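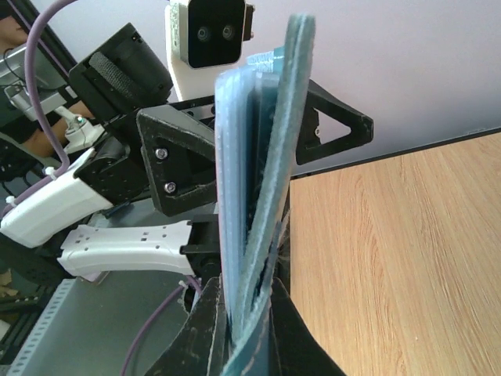 Soft blue layers between the fingers of the Flurkudo two-arm kit.

I'd been promised a quick chat and a cup of coffee. I ended up staying most of the afternoon, because the person who runs the Flurkudo kit program at Dullmont really likes talking about grippers, and so (I learned) do I!

Flurkudo is a pair of small tabletop arms plus a subscription to the Dullmont training service. You guide the arms through a job, send off your recordings, and get back a controller that tries to do the job alone. They've been shipping it out of Unddale since April, and the demo job they keep coming back to is handling a wallet.

"People laugh when I say wallet," my host told me. "Then they try it. It bends, it opens when you don't want it to, and the cards are slippery. Give me a box any day."

I asked why they didn't pick something easier for the sales demo. "We did! We had blocks. Everybody has blocks. A customer looks at blocks and thinks, okay, but my stuff is floppy."

So floppy it is. What I wanted to know next was how much work lands on the buyer, and I got a pretty frank answer. The service asks for 565 recordings before it'll train a first controller on soft goods, and my host would rather you sent 1,000. That's a lot of evenings. "You get faster," they said. "The first 29 are awful. Your wrists are in the wrong place and you're mad at us."
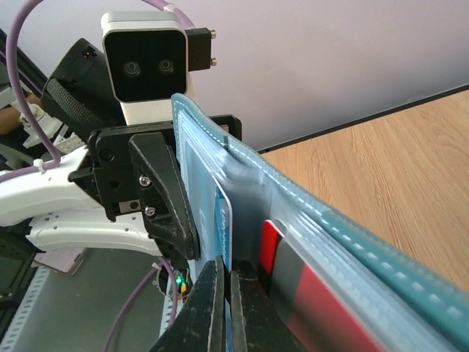 Do you need both arms for soft items like a wallet?
You can start with one, but Dullmont recommends two for anything that folds or opens, so that one arm can steady the item while the other works on it.

I brought up the fingers, which come in black or white and which I'd seen grumbled about on forums. My host didn't flinch. "They scuff. We know they scuff. You get 4 spares in the box and you can print more, the files are yours." I like that answer a lot more than a promise of some miracle coating (and I've heard a few of those).

The cameras came up too. Each wrist has its own small one, and there's a stereo unit up on a post. I wondered if the wrist view was any use once things start swinging around. "Blur's fine," they said. "If it's only ever seen nice sharp pictures, it falls apart the first time it moves fast."

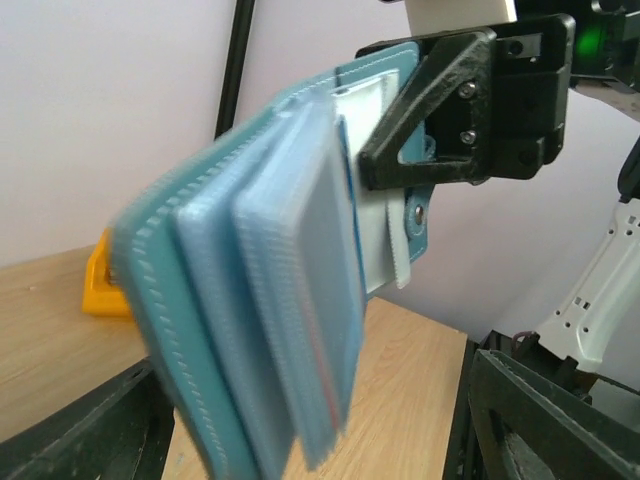 Price was the one place they got cagey, mostly over the subscription, which is changing next year. The Norðdahl edition, with longer arms and a heavier rail, is also on the way, and current owners will be able to move their recordings over without starting again. I asked for that in writing and they said it's already in the terms, section 4. I checked when I got home, and there it was.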